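Laying the table for one

I went back to setting a proper breakfast place in July, after a year of eating toast over the sink. It started when I moved to the flat in Brurness and unpacked the box marked kitchen misc, which turned out to hold most of the table things I own. There were mats in it I'd forgotten about, and the teal plates, still wrapped in pages of the Gratville free paper.

I'm writing down how I do it now, mostly for my sister, who asked, and partly for Tiago Rocha, who left a comment under the shelf post wanting to know what I'd done with the plates.

The mat goes down first. I put it on the diagonal, with a corner towards me. My table is too shallow for a mat set square with anything else behind it, and turning it leaves a bit of useful space on each side. The cloth I use most has big blocks of blue, beige and a washed-out grey. It came from the market in Banthorpe and has been through the machine so often that the edges no longer lie flat. I iron it if someone is coming. Otherwise I smooth it with my hand and leave it.

Then the plate. The teal ones are squarish with rounded corners, and I turn the plate the same way as the mat so the corners point the same way. I tried it the other way and it annoyed me all through breakfast. They're a good size for a croissant and a bit of fruit, and too small for a dinner. I had six of them once and now have 4, as two went in the move.

Cup above the plate, cutlery to the side. I put a knife out even when I'm only having something I could tear with my fingers, because otherwise I get up for it halfway through and the coffee goes cold.

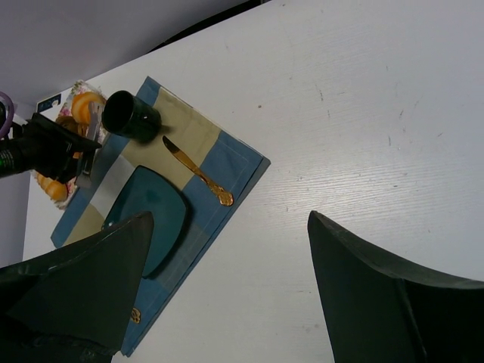
I used to keep everything on the table at once. Jam, butter, sugar, the post, whatever book I was reading. When I counted up what I'd spent on the table (it was 800 for the table and delivery, more than I'd paid for any piece of furniture before) it seemed daft to cover it in letters from the water company. So the letters have a drawer now. The jam stays in the fridge until I sit down, and it goes back when I've finished.

White was a risk for a table top. It shows coffee rings straight away, and beetroot is a serious matter. A damp cloth deals with most of it if you get there the same morning. I've used bicarbonate of soda and water on the older marks, left for ten minutes and wiped off, and that has worked on all but one. The one is under the fruit bowl.

The bread comes from Peixoto, the bakery at the bottom of the hill. They open at seven and the chocolate ones are usually gone by half past eight. A plain croissant is 70 cents more than it was when I moved here, and I still buy them. For one person I get one. If my sister is staying I get a mixture and put the lot on a tray, and then we can each take what we like without passing a paper bag back and forth.

The tray I use for bread has roses on it, pink and red, with green leaves. I know it doesn't go with the blue. I did look for a plainer one and found several, all of which cost too much for a tray. The rose one is light, it wipes clean, and it's big enough that the croissants don't have to be piled up. Piled up, they get squashed and you lose all the flaky bits from the top.

For two layers of mat I put the plain beige one over the blue cloth, at a slight angle. It saves washing the blue one every time. Crumbs get into the weave of the cloth and have to be shaken out of the window, and the neighbour below has mentioned this once already. The beige one I just lift off and tip into the bin.

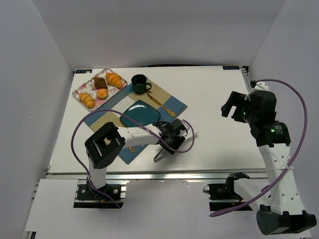 The rose tray with the croissants and the bun, and the teal plate on its two mats.

The green mug is the one I use on slow mornings. I have smaller cups that look neater, but I end up filling them three times. The gold spoon is the last survivor of a set I bought when I first left home, and I wash it by hand as the dishwasher took the colour off the others.

Clearing up takes less time than I expected. Plate and mug in the sink, spoon washed and dried, leftover bread in a tin with the lid on. A croissant from the morning is fine at four in the afternoon if you give it a few minutes in a low oven. By the next day I slice it and make it into a sort of pudding with an egg and some milk.

I'm still looking for two more of the teal plates, if anyone sees them. The shop in Gratville where I got mine has closed. I'd take green at a pinch.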